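**Subject:** Re: [barkville-fans] Saturday at Rivadeneyra, and the bus
**Date:** 7th October

Hi all,

Back home, voice mostly gone, and I've finally read through the weekend's messages. Pirmin asked for thoughts on the game and the bus, so you're getting both (sorry, it's a long one, get a coffee). 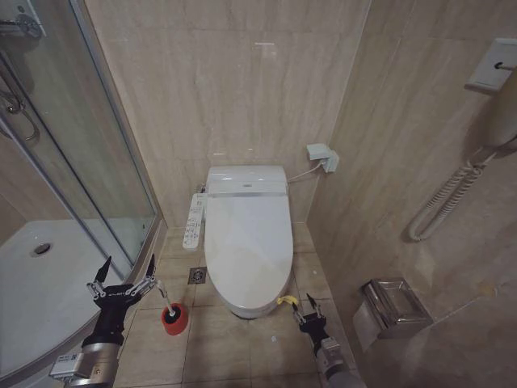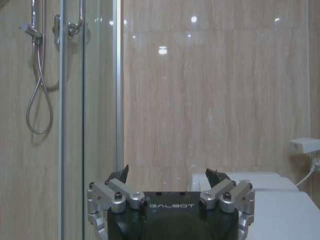 *First the toilet with its lid closed, then the GALBOT gripper.*

Quoting Pirmin so we're all on the same page:

> On Sunday, Pirmin Schwaiger wrote:
>
> Morning everyone. I watched the Rivadeneyra game on the stream and I'm still annoyed. 2-2 after leading twice is not a good point, whatever the coach says. Why did we drop so deep after the second goal? And why take off the left winger, who was the only one holding the ball up there?
>
> Also, are we doing a bus to Varomport or not? If we wait like last time the price goes up. I can put down the deposit but I need 10 names first.
>
> Pirmin

OK, the game first. I was behind the goal we were attacking in the second half, and I think the stream must have made it look worse than it felt! We dropped deep, yes, but their two center backs had started carrying the ball right into midfield and our guys just couldn't get to them. You could see it coming for a good while before they tied it up. I was yelling for a fresh pair of legs in the middle and so was everybody in my row.

On the winger I'm with the coach. He'd been holding the back of his leg since just after halftime and he waved at the bench himself. Maybe they didn't show that. The kid who replaced him had one terrible touch and one lovely cross, and if the cross gets a head on it we're all talking about him this week.

The second equalizer I can't defend. Free header, six yards out, from a corner. We gave up that same goal in February and we'll give it up again if we keep leaving the far post empty.

Crowd was announced as almost 4000, and our end was loud the whole way through. The new song works, except that half of you start the second verse too early - you know who you are.

Now the bus. Put me down for 2 seats to Varomport, me and my sister. I called Clerkar this morning and they still have the big bus free that day. They want $1000 for the round trip, same pickup as always in the lot behind the north stand. If we fill it, that's cheaper than driving and parking down there, and I don't have to listen to my own car making that noise for three hours.

Pirmin, are you OK with people paying you directly like last season? And can we please leave earlier this time? We missed the kickoff at our last away game and I'm not over it.

Reply to the list with your name and number of seats, not just to me, or I'll lose track.

Up the Barks!

P.S. Somebody left a gray scarf on my seat on the way home. It's on my coat rack and I'll bring it to the next home game.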